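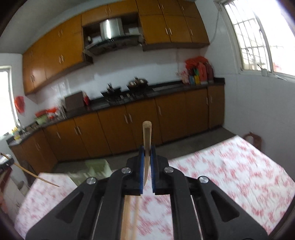 A table with a flowered cloth, and a kitchen with its stove and range hood behind.

How is a kitchen set out?

Kitchens come in many shapes, but most have the same main parts. Once you know what each part is for, you can find your way around almost any kitchen.

Cupboards, high and low
The cupboards that stand on the floor are called base cabinets. The ones fixed to the wall are called wall cabinets or upper cabinets. Heavy things like big pots usually go down low, where they are safer to lift out. When the base cabinets run along two walls and meet in a corner, they make the shape of a capital L. Builders call this an L-shaped kitchen.

The countertop
The flat top of the base cabinets is the countertop, or counter. This is where people chop, mix and pour. Bottles and bowls that get used every day are often left out on it. The kitchen in the picture has a dark counter with a green bowl on it.

The stove
A gas stove burns gas to make a flame under each pot. The part where the flame comes out is the burner. You can cook two things at once on two burners - rice in a pot, say, and vegetables in a wok. A wok is a wide pan with sloping sides. Always ask a grown-up before you use a stove.

The range hood
Cooking makes steam, smoke and tiny drops of grease. A range hood hangs over the stove and has a fan inside that pulls them up. Some hoods blow the air outside. Others clean it with a filter and send it back into the room.

Tiles on the wall
Sauce splatters. Tiles are hard and smooth, so a damp cloth will wipe most spills off them. Plain painted walls are harder to clean.

The table
A kitchen table is for eating, but also for homework, crafts and sorting things out. A tablecloth protects the top from scratches and spills. It can be washed and put back.

Words to know
Burner: the part of a stove that makes the heat
Grease: soft or melted fat from cooking
Filter: something that traps dirt and lets air through

Written by Leonora Belmonte
Checked by Gillespie Pringle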